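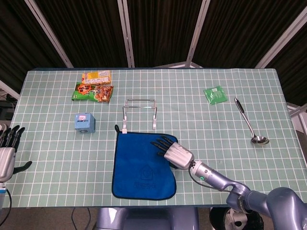

Allotment Society, November meeting — the minutes, such as they are

I said I'd take the minutes this time as our usual secretary is off with her knee, so please bear with me. I've typed these up from the back of a seed catalogue and my handwriting is dreadful. If I've put words in your mouth, tell me before the next meeting and I'll change them.

We started at half past seven, or a bit after, once the kettle had boiled. Good turnout for a wet Tuesday! Apologies came from both plots by the railway fence and from the couple with the goats.

Last meeting's minutes

Agreed, with one change. It was the lower gate that was left unlocked in the summer, and the minutes said the upper one. The upper gate people were quite firm about this and I've crossed it out and written "lower" in pen.

Water

This took up most of the first hour, so I'll try to be fair to everybody. The new bill is £591, which made a few people whistle. Last year's was a good deal less, and we've had the same number of troughs the whole time, so either we had a very thirsty summer or something is leaking under the main path. I think it's a leak. The ground by the third trough has been squelchy since August and I've lost a welly in it.

The man from the bottom plots thinks it's hosepipes. He says people clip them on to the trough taps in the evening and go home for their tea. There was some muttering at this. I will own up here and say I did it once, in July, and I came back for it (eventually).

We agreed to turn everything off at the stopcock for one night and read the meter before and after. If the dial moves, it's a leak and we get somebody in. If it doesn't, we have the hosepipe conversation again. Two people are going to do the readings together, and they've asked for a decent torch as the meter box is full of slugs.

The taps will be off for winter from the end of the month anyway, so fill your butts now if you need water for the greenhouse.

The shed roof

We've had one quote back, from Laleck, and it's £790 for stripping off the old felt and putting on new, with two of the boards replaced. I thought that sounded all right. Others thought it sounded like a lot for a shed. We had a long chat about whether we could do it ourselves over a weekend, and plenty of people were keen until I asked who was happy to go up the ladder.

Carroll haven't sent theirs yet. I rang them twice and left a message both times. We'll give them until the next meeting and then decide with whatever we've got. In the meantime the tarpaulin is holding, although it flaps like mad and the people on plot 5 would be grateful if somebody could tie down the left-hand corner. I said I'd take some rope up. (I have now done this.)

Please don't store anything made of paper or card at the back of the shed. The spare seed envelopes are porridge.

Seed order

We're going with Karine again, mostly for the potatoes. Same arrangement as before — forms in the tin by the noticeboard, money in an envelope with your plot number on the front, and PLEASE write the variety out in full. Last year I had a form that just said "the nice ones".

There was a request for more shallots and fewer onion sets. Another member said the opposite. I've put both down on the form and we'll see who orders what.

Somebody asked about trying Zallix for the compost, as they deliver by the pallet and would drop it at the gate. It's cheaper by the bag but we'd have to move it all ourselves from the gate to the shed on the same day, and the only barrow with a good wheel is mine. We left it that we'd ask for a price and also ask how early in the morning they turn up. The neighbours opposite have been very patient with us and I'd like to keep it that way.

Waiting list

The list now stands at 67, which is the longest it's ever been. We had a proper talk about halving the bigger plots when they come free. I was against this last year and I've come round to it. Half a plot is plenty when you're starting out. I took on a full one and spent my first two summers losing to bindweed, and I'd have been far happier with half the misery.

Not everyone agreed. The worry is that once a plot is split you never get it back, and families who want to grow enough to live on will miss out. That's a fair point, I think. In the end the vote went in favour of splitting, but only where both halves can be reached from a path and each has somewhere near to get water. Anyone who already has a full plot keeps it as it is, so no need to panic.

We also agreed to write to everybody on the list and ask if they still want to be on it. Some of them have been waiting so long they may well have moved away or gone off vegetables.

Bonfires

Allowed until the end of March, dry stuff only, after four in the afternoon, and check for hedgehogs before you light anything. The same as every year. There was one complaint over the summer about burning carpet. It wasn't one of us, or if it was they kept very quiet.

The spring social

Yes to doing it again! The soup went down well last time and the cake table was stripped bare in minutes. We talked about having it outdoors, then we looked at the rain on the window and talked about having it indoors. The church hall is free on a couple of the dates and I'll ask what they charge now. We need a few people to bring trestles and somebody with a big pan. Quiz was suggested. Quiz was also strongly argued against. To be carried over.

Other bits

The noticeboard key has turned up in the pocket of a coat, and I have it.

The asparagus bed by the top gate is looking sorry for itself. One of the newer members offered to weed it and cover it with muck over the winter, and the rest of us said yes before she could change her mind.

Badgers have been in the sweetcorn again. There were several ideas, including a radio, an electric fence and just growing something else. I've tried the radio. They seemed to like it.

The hedge along the lane needs cutting before the birds start nesting. Bring your own gloves and loppers, and I'll put a date on the board as soon as I can find one that isn't forecast to pour.

We finished at ten past nine and the last of the biscuits went home with the hosepipe man. Next meeting is in January, same room, same time. Bring your own mug, please, as we're short again.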